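Farko Sorting Kit for small robot arms

Product code and price on request. Delivery from our workshop in Harkudholm.

The Farko Sorting Kit is a set of parts and exercises for people who already own a small table robot arm and want to begin with real picking and placing. We made it first for our own courses. Later, schools and small workshops asked if they could buy the same things, and so it became a product.

The kit does not include the arm. It works with most light arms which have a reach of 60 cm or less and a gripper with two fingers. If you are not sure about your arm, please write to us before you order and we will check the drawings of the gripper with you.

What you receive

Wooden cubes in red and blue, painted on all sides
Two round plates, one red and one blue
One steel tray with raised sides
One black mat for the tray
One pair of Steltex gripper fingers, white, with rounded tips
One roll of masking tape for marking positions on your table
Exercise book, printed, with 30 tasks
Access to the task files, to download

How the work goes

The basic task is simple to explain. The cubes lie mixed in the tray, and the arm must take the cubes of one colour and put them on a plate. It sounds easy, but many small things can go wrong. The finger touches the next cube and turns it, or the cube is too near to the side of the tray and there is no space to close the gripper. The exercise book goes through these problems one after another, and it gives a short program for each of them.

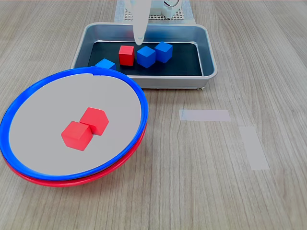
We recommend that you begin with few cubes and leave good space between them. When the arm can take each cube without touching its neighbour, you can put them closer together, and later turn them to different angles. A turned cube is more difficult than a straight one, as the fingers must turn also. Most beginners stay with this exercise for a whole afternoon, and we think it is time well used.

The plates can be used side by side or stacked one on the other. When they are stacked, the place where the cube must be put down is higher, and the program must know it. Task 4 is about exactly this. Please measure the height yourself and do not take the number from another table — small differences are enough to make the arm press the cube into the plate.

The mat

Customers sometimes ask if they can leave the mat out. You can, but we do not advise it. Steel gives reflections, and if you use a camera to find the cubes, the reflections will disturb it. On the black mat the colours are also easier to separate. The mat can be washed by hand with warm water and a little soap. Do not put it in the machine.

The fingers

Steltex fingers are a little soft at the tip, so they forgive a small error in position. They are fixed with two screws, and the change takes a few minutes. After long use the tips become smooth and the cubes begin to slip. Spare pairs can be ordered separately, and for a class we suggest to order one extra pair for each arm.

Setting up

You need a flat table with enough space in front of the arm. Fix the base of the arm well, then put the tray where the gripper can reach all its corners. Mark the position with tape on the table, so that you can put everything back after cleaning. Normal room light is enough, but avoid strong sun from the side.

Good to know

The cubes are light. If your gripper has a force setting, start with the lowest value.
The kit is for teaching and testing, it is not made for production lines.
The task files need 200 MB of free space.
Children should use the kit only together with an adult.

Also available

The Son extension adds more cubes and a second tray, for the tasks where the arm must sort from one tray to the other. It can be ordered together with the kit or later. Orders placed in July are sent in August, when our workshop opens again after the holidays.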